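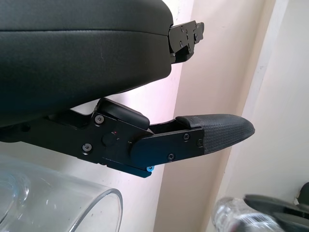 Small dark screws on a black metal bracket.

Drermont Dark Finish Machine Screws
Metric, steel, socket and pan head
Sold by Cummont Fixings

Product summary
Drermont machine screws are made from alloy steel with a black oxide finish, lightly oiled before packing. They are meant for brackets, panels, instrument cases and light frames used indoors. The finish adds almost nothing to the size of the thread, so tapped holes do not need to be opened up to suit.

Sizes
Threads: M2.5, M3, M4, M5 and M6, coarse pitch only
Lengths: 6 mm to 40 mm, depending on thread
Head styles: socket cap, low socket cap, button, pan
Drive: hex socket (cap and button heads), cross recess (pan head)

Length is measured from the underside of the head to the tip. Countersunk screws, where length includes the head, are listed on a separate page under the Salian name.

Finish and use
Black oxide is a thin surface layer and gives limited protection against rust. It is suitable for dry indoor work. For sheds, vehicles, bathrooms or anything within reach of salt air, order the Plomberg stainless range – the threads match and the colour is close, though Plomberg heads are slightly more grey under strong light.

The oil may mark unpainted wood, paper and cloth. Wipe screws with a dry rag before use on these. Do not wash them in water.

Fitting
Use a full-length hex key in good condition. Ball-end keys are fine for running a screw in but should not be used for final tightening. Button heads have a shallower socket than cap heads and will strip sooner. They should not be used where a joint carries a heavy load.

In aluminium, allow a thread depth of at least twice the screw diameter. In steel, one diameter is normally enough. Thread lock may be used after the oil has been removed with a solvent wipe. Low-strength grades are advised for M2.5 and M3.

Torque values are not printed on the bag. They are given in the data sheet, in separate columns for oiled and dry threads.

Packing
Bags of 40, or boxes of 1,000. Button heads in M2.5 are sold in bags only. Each bag carries the thread, length, head style and batch number. Mixed boxes are not made up to order.

Stock
The full Drermont list runs to 1,567 lines, counting all head styles, lengths and pack sizes. Lines marked S are held on the shelf. Lines marked F are made to order and will next be run in March.

Returns
Unopened bags and boxes only. Please quote the batch number.

Technical questions: Carmela Arroyo, product desk
Page last revised 29 January 2026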